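# Budgeting for a robotic teardown bench

A **robotic teardown bench** is a workstation where a robot arm takes retired equipment apart, or helps a person do it. Desktop computers are the usual starting point for small shops, and they're where I started too. I keep this article up for people who are pricing their first bench, so it leans toward money and planning, with apologies to anyone who came for kinematics.
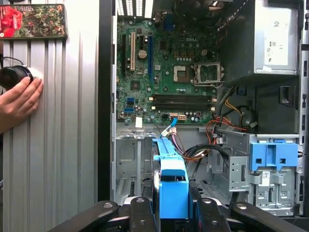
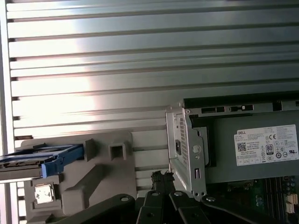 Dell desktops with the gripper at work inside the case.

**Kurniawati Yeoh**
*Equipment planner and keeper of the Bench Buying pages*

## What you're paying for

People tend to ask me what the arm costs, and I get it, the arm is the fun part! But on our first budget sheet the arm was a single line out of 9. The others were the gripper, the wrist camera, the table, fixtures, the control computer, software, training hours and spares. I'd keep those as separate lines even if one vendor sells you the lot, because when something breaks in its second year you want to know what that piece cost by itself.

We took quotes from two suppliers, Dondier and Drastari. Dondier priced everything as a bundle with delivery and setup rolled in. Drastari sent a parts list so long I had to print it (on both sides, small type). The Drastari total looked lower until I added freight, mounting hardware and a cable kit, and then the two came out close enough that we decided on support hours instead. We went with Dondier.

## Grippers and fingers

Fingers are consumables. Put them in the operating budget, next to gloves and screwdriver bits, and you'll save yourself an awkward conversation later. A computer case is a cramped place, full of sheet metal, cable bundles and plastic latches, and the fingers have to get in beside all that without snagging anything.

Ask the supplier for the finger width at the tip and also at the widest point, bolt heads included. I only asked for the first one. Our original set was fine at the tips and too fat farther back, so we paid for a second set, and that came out of what I'd been saving for a nicer chair.

Colored plastic parts are a gift when you're choosing first tasks. On the Dells, the blue drive carriers are easy for a person to point to and easy to name in a work order, so drive removal went at the top of our list. Memory and power supplies came later.

## Cameras and lighting

A wrist camera goes wherever the gripper goes, and that's its whole appeal. The trouble is glare. Ribbed or brushed metal panels throw light straight back, and a patch of panel can wash out to nearly white while the board next to it looks perfectly good. Budget for lamps you can move and a diffuser or two. Ours were cheap, and I'd buy them again before almost anything else on the sheet.

You'll probably also want a fixed camera over the table. We left it out of the first order and added it in June.

## The human line item

Plan for a person at the bench. Small shops that budget as if the arm will run alone usually end up borrowing somebody from another job, and then that job runs late and everyone's cross. We put down half a shift per day for the first few months and used all of it, mostly on holding panels, swapping units and writing down what went wrong.

Training is its own line. Dudek, the integrator we hired for setup, quoted two sessions. I'd ask for a third, spaced a few weeks out, when your people have real questions (mine had a full page).

## Stock to practice on

You need computers to take apart, and more than you'd think. We bought a mixed pallet of retired office desktops for $1,195, and I still consider it the best money in the project. Try to get several units of the same model. Mixed lots are cheaper, but every new case layout means fresh setup time, and setup time is somebody's wages.

Check whether the machines come with drives. If they do, you need a data handling procedure written before the first one comes out, plus a locking bin and a log sheet. Our insurer asked about this before it asked about the robot.

## Software and subscriptions

We run the bench on a package called Akau, licensed per workstation. Read the renewal terms on whatever you choose. Some packages charge extra for stored recordings, and a bench with cameras produces a lot of recordings very quickly. I set aside around 2 percent of the total budget for storage, which was too little, and I've doubled it for next year.

## Leasing

Leasing makes sense if you're not sure the work will last. Look for who pays for return shipping, whether fingers count as wear, and whether you can swap the gripper midway through. I haven't leased a full bench myself, so if you have and you kept your paperwork, please send me the terms and I'll add a table to this section.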